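Part-time robot technician wanted, Verville

Hi! I'm Dougal Sutherland and I look after the household cell at Arker. At the moment I look after it alone, on top of my regular job, and it needs more hours than I have. So I'm hiring one part-time technician, 12 hours a week, to help me keep one robot and the two small rooms' worth of stuff around it in good working order.

I wrote this myself, so it's long, and it reads more like a letter than a posting. If you get to the end and still want to do it, we'll probably get along.

What the job is

The cell is called Britport. It was named before I got here and I've stopped asking why. It's set up for home chores: clothes on a rack, laundry, small things picked up and handed over at a desk. Operators run the tasks. You and I make sure the machine is fit to run them, and we fix it when it isn't. You won't be training models or writing papers, though you'll be around people who do, and they're happy to talk about it over lunch (sometimes you can't stop them).

A normal shift starts with the morning check. You read the log from the day before, then walk the floor and make sure every cable is where it should be. Cables on the floor are the thing I'm fussiest about. They creep. Somebody moves the base a foot to the left to get a better reach, the slack comes out, and by the end of the week there's a loop right where the next person wants to step.

Then you power up, let the arms go to their home pose and move each joint slowly through its range while you stand clear with the stop button in your hand. I want you listening as much as looking. A joint that's starting to go will usually tick or grumble before it throws a fault, and I'd much rather hear about it from you on a quiet morning than from the controller in the middle of a run.

After that come the grippers. Open, close, open, close, then a grip on the test dowel. You're checking that both sides meet evenly, that the pivot screws haven't backed out, and that nothing is pinching the leads. You wipe the camera lenses with the lens cloth (the gray one in the drawer, please, never your sleeve). You take a still from each camera and compare it with the reference. If the picture has shifted, the mount has shifted, and that means recalibrating before anyone collects anything.

All of this takes me most of an hour. You'll be slower at first and that's fine.

What goes wrong

The fault log has roughly 62 lines in it going back to May, and I'll happily walk you through the whole thing in your first week. Most of it is boring. Loose screws, a connector not pushed home, a camera that drops out when the wrist turns all the way over. Lint! Working with clothes means lint, and it gets into every gap you can think of and a few you can't.

The camera dropout was my favorite. I swapped the camera, then the cable, then the port, and it still dropped out. In the end I found the cable was tied down too tightly near the wrist, so it tugged on the connector in one particular pose and nowhere else. I cut one tie, gave it some slack and tied it again farther back. If that story makes you want to go and look at a cable, please apply.

The bigger repairs go to Mkhize, who come out to us when we need a joint opened up or a part replaced that I don't want to touch. You'd be the one meeting them when I'm away, showing them the log and writing down what they did. I do mean writing it down. I once lost two days chasing a problem that had already been fixed, and the only record of the fix was a sticky note.
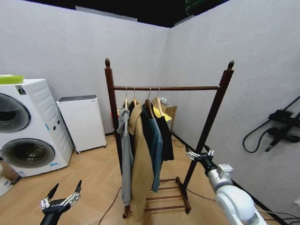
A coat, a shirt and hangers on the rack, with the stacked washer-dryer over on the left.

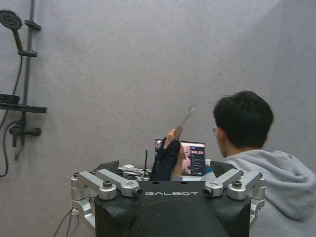
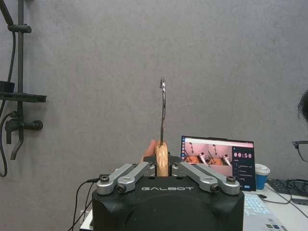
Do I need to have worked on a robot before?

Experience on robots helps, but it isn't required. I'm looking for somebody who has kept some kind of machine running -- printers, bikes, sewing machines, lab gear, a bakery mixer, whatever it was -- and who can tell me about a fault they tracked down. I can teach you the robot side in a few weeks.

What you'll be doing, in more detail

Apart from the morning check, you'd take over these:

Going over the gripper linkages with the right hex keys and replacing any screw whose head is getting chewed up. We don't reuse those.

Keeping the cable runs tidy from the wrist back to the base, with enough slack for the full range of each arm.

Camera calibration at both wrists and the head, after any knock and after any work on a mount.

Resetting the rooms between tasks. The clothes go back on the hangers, the hangers go back on the bar, the floor gets swept. It sounds silly until you see how much a run depends on it.

Looking after the spares shelf and telling me before we run out of something, and I do mean before.

Sitting with an operator now and then while they work, so you can see how the machine behaves under load. A gripper can pass every check with nothing in it and then slip on a round handle, and you'll only catch that by being there.

Some of it is cleaning. I'd say so up front because one applicant last time was surprised. You'll wipe down housings, vacuum around the base and wash the occasional shirt.

What I'd like you to bring

Steady hands and good habits with small fasteners. If you're the kind of person who puts the screws in a tray in the order they came out, I'll be delighted.

Enough comfort with a computer to start the control software, read an error message, copy it into the log exactly as written, and not just click it away. Some command line would be nice. If you don't have any you'll pick it up.

Clear writing. The log is read by people who weren't in the room, so "gripper weird again" doesn't help anyone. "Left gripper closes late after a cold start, went away after third cycle" is perfect.

The nerve to stop a run. You'll have a stop button and I want you to use it whenever you're unsure. I've never been annoyed about a stop that turned out to be unneeded, and I'll back you up if someone else is.

You'll need to be on your feet a lot, kneel by the base, and reach up to head height. If any of that is a problem, write to me anyway and we'll talk about how to split the work. Long hair tied back, no dangly lanyards near the arms, closed shoes. Safety training is on your first day and it's paid, and you won't be near a powered arm until you've done it.

Hours and pay

It's 12 hours a week, in two shifts. I'd like one of them to be a morning so you can do the full check, and the other is up for discussion. The pay is 200 dollars a shift. The contract runs for a year to begin with, and I'd hope to extend it, but I can't promise that and I won't pretend I can.

The cell is on the ground floor at Arker in Verville. There's parking behind the building and a bus stop out front. Remote work isn't possible for this one, sorry -- you can't tighten a screw from home.

Students are welcome, and so are people who've retired from something hands-on and miss it. A degree won't count for or against you.

How to apply

Send me an email with "Britport technician" in the subject line by Tue 21 August. I don't need a cover letter. Please send a page or less about yourself, plus a few paragraphs on one thing you repaired: what it was doing, what you thought was wrong, what was really wrong, and how you found out. Repairs that failed are fine too! I've got plenty of those myself.

If I like what I read, I'll ask you to come in for a paid trial morning. We'll do the check together, then I'll hand you a spare gripper on the bench with something wrong with it and leave you alone with the tools for a bit. I'm not timing you. I want to see how you go about it and what you write down at the end.

Questions before you apply can go to the same address. I read my mail after lunch, so if you write in the morning, give me until the afternoon.

Dougal Sutherland
Household cell, Arker, Verville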